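Filed under: Parish Council > Minutes and Agendas

RISSTEAD PARISH COUNCIL
Minutes of the meeting held on 8th April in the village hall, small room

Present: the Chair, five councillors, the Clerk, nine members of the public.

1. Apologies
One councillor, on holiday. Accepted.

2. Minutes of the last meeting
Signed, after a councillor asked that "residents welcomed the proposal" be changed to "residents heard the proposal". Agreed. The Clerk pointed out that the original wording had come from the bus company's own press notice.

3. The 134 bus
The Council had before it a letter from Storkier, who run the 134, proposing to replace the daytime service with a "bookable village link" from May. Passengers would ring or use an app, and a minibus would come within a set window.

The Chair asked how long the window was. The letter does not say. A councillor had rung Storkier twice and been told on the first call that it would be an hour and on the second that it was "flexible".

Storkier's case rests on a count of 2,231 passenger journeys over the winter, which the letter calls unsustainable. Members were doubtful. The letter gives no start or end date for the count, and does not say whether pass holders were included. A member of the public said the ticket machine on the 134 was out of order for a good part of the winter and drivers waved people on. The Chair asked that this be minuted.

A resident of Petek Close said she could not book a return from the hospital when she had no idea what time she would be seen. Another resident said he would be glad of anything that came past his end of the village, and that the 134 never had. The Chair thanked him and said both points would go in the reply.

RESOLVED: that the Clerk write to Storkier asking for the dates and method of the count, the length of the window, and what happens when two bookings clash. No view to be given on the scheme until answers are received. Carried, 3 votes to 2, the Chair not voting. The two against wished to object outright.

4. Village hall display boards 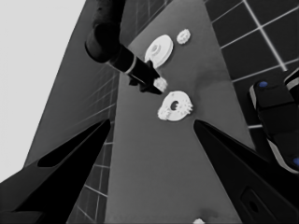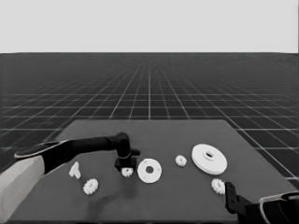 White gears on a grey tabletop, two views.

The hall has asked the Council to pay half the cost of new boards, the present ones being warped. A single quote was supplied, from Turorent. Members would not consider one quote. The Clerk to ask the hall for two more, and to ask why the boards need to be lockable.

5. Footpath behind the allotments
The county has marked the repair as complete. Two councillors walked the path last week and found the same hole with a cone in it. The Clerk to send photographs and ask what was completed.

6. Planning
Extension at the old forge: no objection. Change of use at the Turorent yard: the form describes "occasional" lorry movements. Members asked the Clerk to find out what the applicant means by occasional, and to request more time to comment.

7. Finance
Payments approved as listed. The grass cutting invoice was held back, as it charges for a cut in a week when the green was under water.

8. Public questions
A resident asked whether writing letters to Storkier had ever changed anything. The Chair said that the Sunday service had been kept for a further year after the last one. The resident said it had then been withdrawn.

9. Next meeting
In May, same room, date to be posted on the noticeboard. Storkier to be invited again.

The meeting closed at twenty to ten.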